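Lultedine estrena rutina de mantenimiento para su célula de doblado

Arancibia, 19 de abril de 2019. ¡Por fin podemos contarlo! En Lultedine llevamos desde febrero afinando la puesta a punto de Bistach, nuestra célula de dos brazos para doblar ropa, y ya tenemos rutina: 20 minutos por turno - repaso de correas, cables y pinzas incluido. 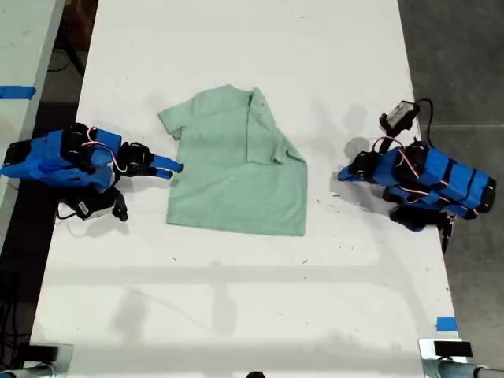 Los dos brazos de Bistach y una camiseta verde menta a medio doblar.

A mí lo que más guerra me daba eran las cámaras (¡se mueven con nada!), así que ahora las revisamos antes de cada arranque. La guía, de 16 páginas, se puede pedir ya en nuestro taller de Ladeo.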